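Winter clothing drive: where things stand

25/05/2019

The clothing drive that started in February is closed for the season. We took in 1302 items at the Lutberg Street hall and the Tamiru branch library. Most were coats and children's wear. Adult gloves ran short again, and so did men's shoes in the larger sizes.

Sixty-four households picked up clothes in person. The rest went out through the school offices and the Komoris shelter, which asked for socks and warm tops every week until the end of April. Whatever is left has been boxed by size and is stored upstairs at Lutberg Street. Please don't bring more until the fall dates are posted. The hall has no room for bags left at the door, and two of them were ruined by rain last month.

Etenesh Berhe is taking over the sorting schedule from Hamdia Feyisa, who is moving to the meals program. If you were on Hamdia's phone list you will hear from Etenesh before the end of June. Shifts will still be two hours long, mornings only. New people can sign up at the front desk.

A few notes for anyone putting things aside over the summer. Wash everything first and let it dry all the way through. Empty the pockets. Tie shoes together by the laces. Knitwear should be folded and stored flat, as hangers pull the shoulders out of shape. Sweaters with some wear are fine and usually go fast, but we can't use anything with holes or a broken zipper. Go over dark knits with a lint brush before you bag them.
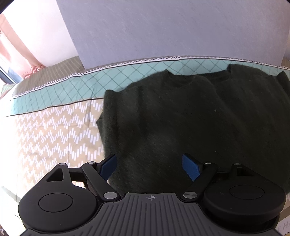

Dark green crew neck sweater, laid out flat.

Dresach Cleaners will again take winter coats at half price for the drive. Say at the counter that the coat is a donation and keep the ticket, which goes in the bag with it. The offer does not cover leather or down.

Fall drop-off dates will be in the September issue.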